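Product Review: Dinditz Serving Tray, White
Reviewed for the Lacerda Office Supply Guide by Elsie Hoani

The Dinditz is a rectangular serving tray with rounded corners and a raised rim, sold to offices, waiting areas and meeting rooms. Our department purchased two in September to replace the assorted plates on which packaged cookies and tea had previously been set out. Both have been in daily use for 90 days.

Capacity is adequate for a meeting of six. Small boxes may be stood upright or laid flat, and the rim is high enough to stop them from sliding off when the tray is carried down a corridor. Staff found that an upright box placed close to the rim was less likely to tip than one left in the center. Cups are a different matter -- a full set of saucers leaves no space for anything else, and we recommend a second tray for drinks.

Cleaning is simple. Crumbs collect along the inside of the rim and should be wiped out with a damp cloth before they harden. Tea left on the surface overnight one Wednesday came away with ordinary dish soap. The manufacturer advises against scouring pads, and we have followed that advice.

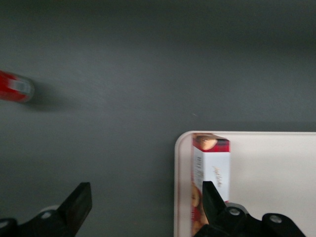

Appearance was rated favorably. The plain white finish suits the dark tables in our conference rooms, and brightly printed packaging shows up well against it. Botond Simon of the reception office noted that fingerprints are visible on the rim under strong lighting, although they wipe away easily.

Two shortcomings should be recorded. The tray has no handles, and it must be gripped from beneath when fully loaded. It also does not nest closely with the Platalon trays already in our cupboard, so storage requires a separate shelf.

The Dinditz is recommended for light refreshments. Departments that regularly serve hot drinks should compare the larger Arkemach model before ordering.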